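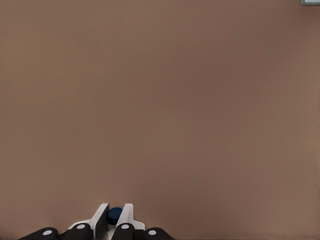 So October was the month the arm finally went live at our place, and a few of you have been asking how it's going, so I'm going to try and get it all down before my Saturday shift starts.

Quick catch-up if you're new: I work the packing floor at Hartono, second shift, 14 of us on a good night. We close up jars and bottles, mostly for Zunonero, and for years the caps were done by hand. You grab one, you seat it, you twist, you grab the next one. My wrists have opinions about this.

My best night ever on caps was 1,614. I was pretty proud of that, I even texted my sister! The arm did 2,062 on its first full shift and didn't stop for a sandwich. I stood there with my coffee feeling a little sick, if I'm being truthful about it.

Before any of that we had weeks of it running on the computer. Nabila Ong, our line lead, had the simulation up in the break room most evenings, picking and letting go, picking and letting go, and she'd make us sit down and tell her what looked wrong. I thought that was for show. But Slamet Pelupessy (19 years on caps, hands like a piano player) told her it was coming in too straight for the way our trays sit, and she went and changed it that same night.

Now the part people want to know – no, we didn't lose anyone. We got 3 people moved off caps, me included. I do checks and restocking now, and I've had the training for clearing a jam, which mostly means pushing the stop button and waiting for the light. It's easier on my arms. It's also kind of lonely over there. Caps was where all the talking happened, six of us around one table, and I miss hearing about everybody's kids.

Slamet hates it, by the way. He got put on labels and says it's like being retired with a timecard.

Pay's the same so far. There's supposed to be a bump for anyone who finishes the second training, but I haven't seen that in writing, so I'll let you know.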